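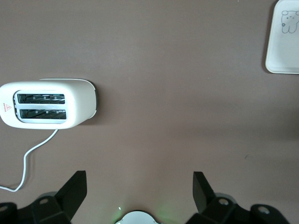
Which gripper did you keep?

The one with the flat black fingers.

That was what I told the man from Drakico when he called in September, and it was true as far as it went. He had sold us the other one. He wanted to know what was wrong with it, and I said nothing was wrong with it. It closed harder and it closed faster. He asked me to put that in writing and I said I would.

I had been at Praromberg for two years by then. The lab was on the upper floor of a building that used to sell kitchen flooring, and the sign was still up on the street side. My job was to bolt things onto the arm, run them, take them off again and write down what happened. The Koppel fingers went on first. They were long and tapered and they opened wide. The Drakico hand had short rubber pads and a motor you could hear from the stairs.

We ran both on the same job. Pick up a slice of bread, put it in the toaster, push nothing, touch nothing else. The bread was a plastic slice for the first week and real bread after that. I bought the real bread on my way in and ate what was left at noon.

The Drakico hand crushed the bread. I turned the force down and it dropped the bread. I turned it up by the smallest step the controller would take and it crushed it again. My boss stood behind me with her coat on and watched.

"Try the old controller," she said.

The old controller was the Mukex. It had been in a cabinet since before I was hired, and it took most of a morning to get it talking to the arm. With the Mukex running, the Drakico hand could hold a slice without marking it. It could not get it into the slot. The pads were too thick and they hit the rim on both sides, and then the toaster moved.

I put the Koppel fingers back on. They went down beside the slot as if there was no slot there. The slice leaned, slid, and dropped in. I ran it again and it dropped in again. I ran it 16 times before I went home, and I missed my bus.

My boss read the log the next day. She asked what the fingers were rated for, and I said up to 8 newtons. She said a child could beat that. I said a child could make toast, too. She looked at me for a while and then signed the form.

So the Drakico hand went back in its box, with the foam and the little bag of screws. I wrote the letter. I said the hand was strong and well made and that we had no use for it. I read it over and took out "well made," then put it back in.

The man called once more after he got it. He had left sales, he said, and was only clearing his desk. He asked what we were doing with the arm now.

"Bread," I said.

"Still?"

"The second slot."

He wanted to know if it was any harder than the first one. I told him it was farther from the arm's home position by a little, and that the wrist had to turn. He said he would have liked to see that. I gave him the address and told him to look for the flooring sign.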